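Snack table layout: stand, tray, baskets. What goes where?
Forum: Home Hosting > Break Rooms, Buffets & Snack Tables
Thread status: open
Sorted by: oldest first

hundberg_hall
Posts: 2,567

I have been put in charge of the snack table again. My crime was saying out loud, last June, that the old one looked like somebody had emptied their coat onto it. So now it's mine.

What I've got to work with: a clear tiered stand, a cream plastic tray with rounded corners, a few wicker baskets, and a brown table that makes everything on it look like 1974. People come through in one big lump at break time, grab, and go. The old setup had everything on the flat and the small stuff vanished under the big stuff. I found a pack of mints back there that I believe predated me.

My plan is small wrapped things on the stand, loose things on the tray, and baskets for whatever won't stand up by itself. The Snickers get the top step because they're what people walk across the building for. I figure if you make them look at the shortbread on the way up, someone might take a shortbread. 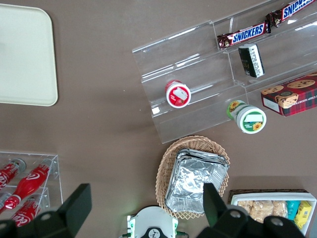

fasach
Posts: 40

Top step is wrong for the candy bars. Put the thing everyone wants at the bottom front and they take it and leave. Put it at the top back and they lean over everything else to get it, with their sleeves. I ran a table like this for 3 years and I have seen what a sleeve can do to a dip.

hundberg_hall
Posts: 2,567

There is no dip.

fasach
Posts: 40

There will be. Somebody always brings a dip.

siddiqui_snax
Posts: 2,825

I'm with the original poster on this one. Best sellers at the back is the oldest trick in the grocery store, it's why the milk is in another zip code. My worry is the jar. Jars and tubs lying on their sides on a clear step will roll the first time a hip meets the table. Stand them up or put them in a basket.

Also, is the stand at an angle on purpose?

hundberg_hall
Posts: 2,567

On purpose. Straight on, it looks like a very small set of bleachers. At an angle people can come at it from the front and from the side, so you get two lines instead of one line and a lot of sighing.

I take the point about the jar. I liked having the lid face out, but I'm not going to defend it to the death.

prasik_b
Posts: 118

Can I ask what the tray is for? You have a large tray and a plan that says "loose things" and that's all the plan says.

hundberg_hall
Posts: 2,567

Rice crackers were the idea. Then it was pointed out to me that the cream tray is the nicest thing on the table and crackers leave dust. I've gone back and forth more than a grown adult should on the subject of a tray.

prasik_b
Posts: 118

Crackers on a white one if you have it, the rectangular kind. The dust doesn't show and you can tip the whole thing out at the end. Keep the rounded one in the middle of the table for people to put things together on. They'll do that anyway and it may as well be on something you can wipe.

siddiqui_snax
Posts: 2,825

Disagree. A bare tray in the middle of a snack table gets used as a trash can inside ten minutes. I've seen it happen with a cake stand. I've seen it happen with a hat.

prasik_b
Posts: 118

Then put out a trash can.

fasach
Posts: 40

Nobody has asked about drinks. Where are the drinks? If they're on a second table, you've split the crowd and everybody crosses in the middle holding something open.

hundberg_hall
Posts: 2,567

All right, second go. Drinks went on the tiered rack, two rows, tall row being tall on account of the step, so you can see there's a back row without having to be told. Bottles are heavy enough that they stay where you put them, which I can't say for the jar. Crackers moved to the white tray with the little packets down at one end. Foil containers went in the oval basket and sandwiches in the round one. The rounded tray got the middle of the table, so prasik_b wins that round. Siddiqui, I'll report back on the trash.

Candy is getting its own spot and I'm not taking questions on where until I know. 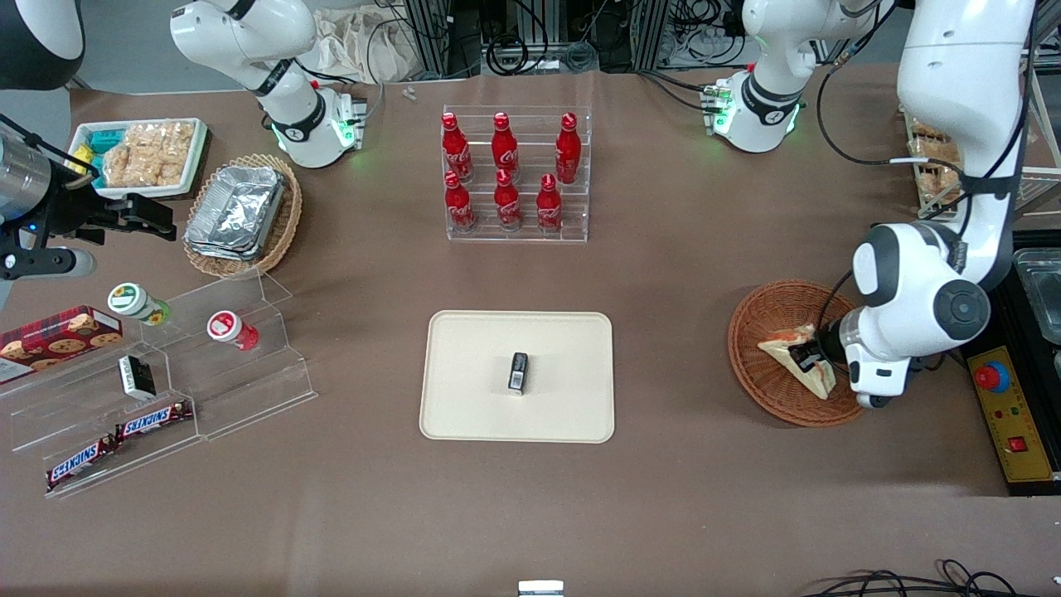

Second layout, with the Coke on the rack and the crackers on the white tray.

siddiqui_snax
Posts: 2,825

OK, the bottles on the steps are good. I'd have sworn they'd look top-heavy. I'd still turn the labels all the same way, but I'm told that's a me problem.

fasach
Posts: 40

Sandwiches in wicker. Line the basket. Bread sheds, filling wanders, and wicker never forgets. Paper napkins will do, or a dish towel if you own one you don't love.

prasik_b
Posts: 118

Seconding the liner. Foil containers can go in bare, they're wearing their own coats. I'd keep the stack low though, people pull from the bottom. I don't know why. They look at a stack, they see the top one, and they pull from the bottom.

hundberg_hall
Posts: 2,567

Liner: agreed, I have a drawer of napkins left over from a holiday party with a theme I'd like to forget.

Still open: where the candy goes, and whether the shortbread deserves a basket or should just stay in its box and look plaid. Leaning toward the box.

fasach
Posts: 40

Box. And leave a space for the dip.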